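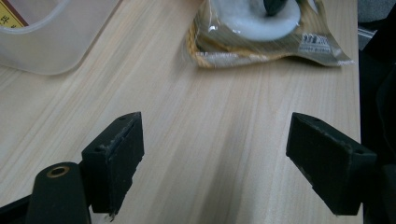 HAND GRIPPER CHECK – BEFORE WE ORDER
Date: 26/02/2018
Done by: Booker Ruiz-Ortega
For: equipment plan, next budget round

1. Pads, inner faces
FAIL. Both worn. Left one frayed along the side and down at the lower tip, bits hanging off. Right one chipped along the top rim. Replace both, do not reglue. Put on the order as wear parts – we keep forgetting these and then pay rush shipping.

2. Finger bodies
OK for now. No cracks found. Wipe down before refitting.

3. Screws and holes
Check again when the pads come off. Could not get the small driver in properly, somebody has the good set. Threaded insert in the mount looks fine, leave alone.

4. Opening and closing
OK. Full travel by hand, no sticking. Slight play at the right finger, not enough to fail it. Write down if it gets worse.

5. Grip on bagged items
NOT DONE. Crinkly clear bags are the hard case so test with those first, and only with new pads. No point buying on numbers from the old ones.

6. Work table
OK. Clear the middle before each run. Containers and bags to the far side.

7. Spares on shelf
FAIL. None left. Want 4 pad sets minimum, 5 if the price break is real.

8. Quotes
Flerklow – pads only, sold in boxes of 20. Too many? They do keep, if stored flat and out of the sun.
Duseck – whole finger with pad already bonded. Costs more, saves a afternoon each time. Lead time up to 100 days, wich is no good for us unless ordered now.
Pavlović – no answer yet. Chase.

9. Budget line
Pads to go under consumables, fingers under equipment. Last year both went under repairs and we could not tell what we spent. Second gripper waits until October, ask again then.

Overall: usable for practice, not for the bag test. Hold until item 1 closed.

Signed – B.R.-O.

Recent items
Flonder bench: clamp inspection
Wear parts list, blank form
How to fill in a purchase request
Battery storage check
Duseck delivery terms, notes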